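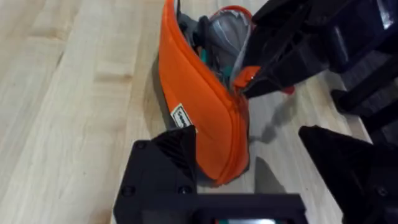
The Andosden workshop in Jencombe will spend 2,698 dollars this spring on small equipment for its two-arm robot table, after the spending plan was approved on Monday evening. The money does not buy a new robot. It goes to grippers, fasteners, cables and a better work surface, the parts of the installation that wear out first or that were chosen in a hurry when the table was built. The work that the table does has also become more delicate than it was in the first year. Boxes and blocks have been replaced by soft things from daily life, such as the orange pouch with a zipper, where one black gripper has to pinch a small folded tab at the end of the opening while the pouch stands open with some stationery-like items inside. For this kind of task the tip of the finger matters more than the strength of the arm, and the new plan follows this idea.

Feven Lemma, who prepared the plan, presented it in the meeting room of the workshop and answered questions for almost an hour. She explained that the first version was much longer and included a third arm. This wish was taken out in March, when the offers from the suppliers had arrived and it was clear that a third arm would use the money of this year and also a good part of the next one.

"I would like to have the third arm, I do not hide this," she said. "But we have two arms which stand still when one screw is missing. I prefer that we first keep these two working every day."

The largest single position is 900 dollars for two pairs of gripper fingers from Brivix. The fingers come with exchangeable tips, so a worn tip can be replaced without taking the whole gripper from the wrist. At present the operators must remove the complete finger, and afterwards the cameras at the wrist have to be checked again. According to Lemma this takes most of a morning, and it has happened more often since the soft objects came into the program. One set of the new tips is narrow, for zippers, tabs and thin cloth. The other is wider and has a rubber layer, for bottles and cups.

A second position, 700 dollars, is reserved for the table itself. The wooden top has a grain and several darker marks, and it will stay. The workshop wants to add a second, plain top which can be laid over it, together with clamps to hold it at the same place every time. Some members had asked to replace the wood completely with a gray surface. The answer in the plan is that both are useful. Objects in a home do not lie on gray plates, and the wood is closer to a normal desk. The plain top is for measurements, where every change in the background makes the comparison harder.

What remains is for items which are not very exciting but were discussed the longest. There will be a box of spare screws in the sizes used on the fingers and brackets, new cables for the wrist cameras, two lamps with adjustable arms, and a small stock of test objects. The list of test objects contains more pouches with zippers in different fabrics, a pencil case with a stiff lid, cloth bags with a string, and some ordinary stationery to put inside them. Lemma proposed to buy every object twice, so that one stays clean in the cupboard and can be compared with the used one. This was accepted without a vote.

More difficult was the question of where to buy. Gatchalian, which has supplied the workshop with mounts and brackets until now, offered a better price for the complete list, but could deliver the fingers only after 19 weeks. Brivix delivers its own fingers faster and does not sell the rest. In the end the order was divided. The fingers are ordered directly from Brivix, and the brackets, clamps and screws come again from Gatchalian, whose parts fit to the holes already drilled in the table. The lamps and the test objects will be bought in shops in Jencombe.

One operator asked if the division will make the warranty complicated, in case a finger from one company breaks on a bracket from the other. Lemma said that she has put this question to both companies in writing. Gatchalian has confirmed that its brackets stay under warranty with the new fingers. The answer of Brivix was still open on Monday, and the order for the fingers will be sent only when it is there.

There was also some criticism. Two members found that the plan leaves too little for training. New operators learn the table from the more experienced ones, mostly in the evening, and there is no written guide for changing a gripper tip or for bringing the arms back to their start position after a stop. The meeting agreed that such a guide will be written during the installation of the new fingers, with photos of each step, and that it will be kept in paper form next to the table – the computer there is often occupied by the recording software. No money was planned for this. Printing will be paid from the general office costs of the workshop.

A smaller change concerns the way in which spare parts are noted. Until now a part was ordered when it was broken. From this month the operators write in a list when they take something from the box, and the list is read before each monthly meeting. If a tip or a cable is used up faster than expected, it can be added to the next order before the last one is gone. Lemma hopes that by the autumn there will be enough entries to calculate a realistic yearly amount for wear, which is now only estimated. The figure will then go into the plan for the next year as its own line.

The third arm has not disappeared completely. It is written at the end of the plan under the title "later", together with a stronger computer and a closed cabinet for the batteries. A new offer for the arm will be requested in the winter. Lemma mentioned that she would also look at used ones, if the maker still provides spare parts for the model, but she did not want to name a price.

During the change of the fingers the table will be closed for one week. The exact days depend on the delivery and will be written on the door and sent by e-mail to everybody who has reserved time. Reservations that fall in this week are not lost – they move to the first free evening after it. Members who have old pouches, pencil cases or small bags with a working zipper, and do not need them anymore, can leave them in the tray beside the entrance. They should be clean and empty.

Contact: Andosden office, Jencombe | Copyright 2018 Andosden | Back to top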